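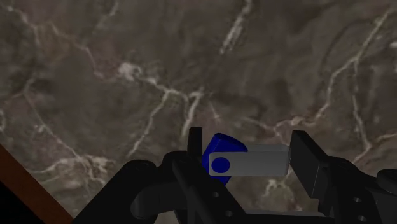 Grasp Confirmation Fault in the Zellden Countertop Tasks

Notice to members and partner laboratories from the Grerside Robotics Safety Office

In August the Safety Office closed its review of a fault in the grasp confirmation step used with the Zellden simulated countertop tasks. The fault allowed the Nam grasp controller to report a secure hold on small objects when the fingers had stopped short of them. It passed through simulation without being noticed and came to light during a hardware trial at the Flendham laboratory, where an arm carried out a transfer move with nothing in its gripper and struck a fixture. There was no injury. One gripper finger was bent and has been replaced.

The findings are set out here for all groups that use Zellden with Nam, or that have taken a policy trained on that combination and intend to run it on a physical arm. Groups using Zellden with their own controller should read the section on the holding aid, which applies to them as well.

What happened at Flendham

The Flendham team was running a pick-and-place sequence for small office items. The policy had been trained and checked in Zellden, where it had met the required success rate, and had been released for hardware under the usual sign-off. The first trials used larger objects and raised no concern. When the team moved on to a flash drive, the gripper came down on either side of it, closed part of the way and stopped. Nam reported a confirmed grasp. The arm then began its lift.

The drive stayed on the table. With a confirmed grasp on record, the controller moved to its transfer speed and took the lower of its two permitted paths, on the assumption that the object's position in the gripper was known. A partly open finger met the edge of the receiving tray. The arm entered a protective stop and the operator pressed the emergency stop directly afterward.

The operator was outside the marked area throughout. A second member of the team had stepped inside it shortly before the run to straighten the tray and had left again before motion was enabled. The enclosure door had been closed but its lock had not been engaged. The review does not consider that the unlocked door contributed to the collision, but it would have offered little protection had the timing been different, and it is treated below as a finding in its own right.

Cause of the fault

Zellden reports finger position as the travel of each finger from the center line. Nam expects the full opening between the two fingers. The adapter that joins them passed the value through without converting it, and Nam therefore read every opening as half its true size.

In practice, the controller closed until the reported value matched the expected width of the object. At that moment the real gap was twice as wide as the object and the fingers were not in contact with it. The confirmation step then asked whether the fingers had come to rest and whether the reported opening agreed with the object's listed width. Both conditions were met, and the grasp was accepted.

Wide objects did not show the problem in the same way. Twice their width was greater than the gripper could open, so the fingers never reached a false stopping point. They started from fully open, made contact during closing, and failed the width check. Nam's retry routine then closed the fingers under force control, which gave a sound hold by a different route. The retries were recorded in the logs but were not counted as failures, and the summary page did not show them.
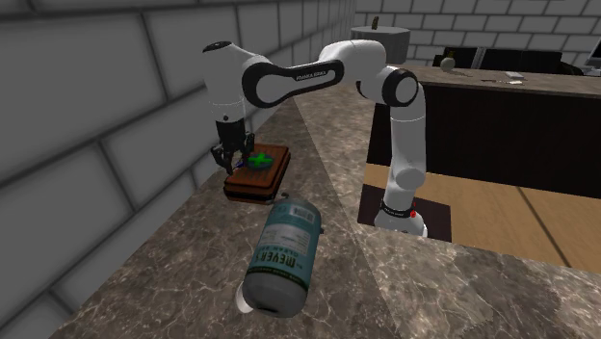

The Zellden counter is also a crowded setting, and this delayed the diagnosis. Early reports of poor finger placement were put down to nearby objects interfering with the approach. Two members of the Flendham team spent several afternoons adjusting approach angles and clearances before the finger values themselves were examined. The comparison that settled the matter was a simple one: the gripper was commanded to a known opening in simulation, and the gap was measured between the inner faces of the fingertips and set beside the number that Nam had logged.

The holding aid

A mismatch of this kind would normally show itself at once, with objects left behind on the counter. It did not do so here on account of a training setting known as the holding aid. When a grasp is confirmed, the holding aid fixes the object to the gripper for the length of the lift, so that small contact errors in the simulator do not cause an object to slip or jump. It was intended for early training and was to be switched off for evaluation.

The evaluation profile issued by this office left it on. The profile had been copied from a training profile and the setting was carried across. A false confirmation therefore caused the object to be attached to the gripper with a visible gap on either side, and the run was scored as a success. The Safety Office accepts responsibility for the profile. It was reviewed before release and the error was missed.

To measure the effect, the evaluation set of 4,000 runs was repeated with the holding aid off and the adapter left unchanged. Nearly all the runs involving small objects failed at the lift. Runs with larger objects were mostly unaffected, for the reason given above. The set was then repeated with the adapter corrected, and the small-object results returned to an acceptable level, somewhat lower than those first published. Revised results have been sent to the groups concerned and replace the earlier table.

Findings

The review was led by Soo-ah Jang and recorded nine findings. Six concern software and configuration, and the remainder concern conduct at the cell. The full report is available to members on request. The points that matter most to other laboratories are these.

Finger position was passed between two components with no stated unit or convention. Both components were working as their own documentation described, and the adapter had no test of its own.

Grasp confirmation relied on position alone. Force readings were available in simulation and on the hardware and were not used. A check on contact force would have rejected the false grasps in both places.

Retry counts were hidden from the summary. A reader who had seen them would have noticed that almost every large object needed a second attempt.

The change to transfer speed depended on a single confirmation with no further check after the lift had started.

At Flendham, the enclosure door could be closed without being locked, and motion could still be enabled. The local procedure called for the lock but the control system did not require it.

Required actions

Groups using the Zellden and Nam adapter must install the corrected version before any further hardware work. The corrected adapter states its convention in the log at startup and will refuse to run if the two sides disagree.

Evaluation results obtained with the earlier profile are not accepted as grounds for a hardware release. They should be repeated with the holding aid off. Older results may be kept for reference if they are clearly marked.

Before a policy is run on a physical arm, the group must command the gripper to at least two known openings and measure each one by hand, with the arm stationary and drive power removed before anyone reaches in. The readings are to be entered on the release form, which has been changed to include them.

Transfer speed may be used only after a second grasp check has been made during the lift, at reduced speed and above the highest fixture in the cell. Where force readings are available, the check must use them.

Enclosure locks must be wired so that motion cannot be enabled with a door unlocked. Flendham has completed this change. Other laboratories should confirm the position at their own cells and report to this office in writing. A cell that does not meet the requirement may continue to run simulation and stationary tests, but arm motion under policy control is suspended until the work is done. 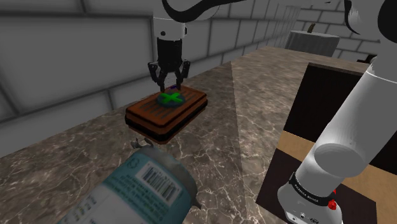
Does a policy that was trained with the faulty adapter have to be trained again?

In most cases it does. The policy learned to wait for a confirmation that arrived too early, and its timing at the point of closing will be wrong even when the adapter has been corrected. A group that trained only on large objects may apply to keep its policy, provided that it repeats the evaluation with the holding aid off and submits the retry counts along with the results.

Requests of that kind should be sent to the Safety Office with the adapter version, the evaluation profile and the complete logs. Summary pages alone will be returned. Flendham has offered its measurement worksheet for general use, and it has been placed with the release form in the members' area. Laboratories that have seen a confirmed grasp with no object in the gripper, on any equipment and with any controller, are asked to report it even where no contact or damage followed.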